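June, evening

We ended the day on 766 episodes for the Pludau set. I had wanted to be further along, but the morning went to sorting yesterday's recordings. I threw out 26 of them, mostly runs where I had closed the fingers too early and then fished around for the cup. A couple of those might have been worth keeping as recoveries – Swanson wants only clean grasps for now, so out they went.

After lunch I did the folding task for an hour and then went back to cups. My wrist gets sore if I stay on one task too long. I also started writing down where I put each object before a run, as I noticed I kept setting the cup in the same place. The model will learn that spot and nothing else if I let it.

Before the last batch I looked through the wrist view to check the tags. The two big ones on the fingers matter most to us, as the opening width is worked out from them.

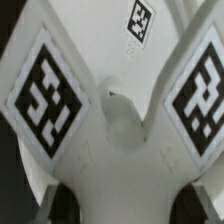
Wrist view, both finger tags and the small one above the 28.

The picture is a bit soft. I've made a note to look at the compression setting before we go on.

Tomorrow 200 more, if the Suvora disk has room. Need to bring the other charger.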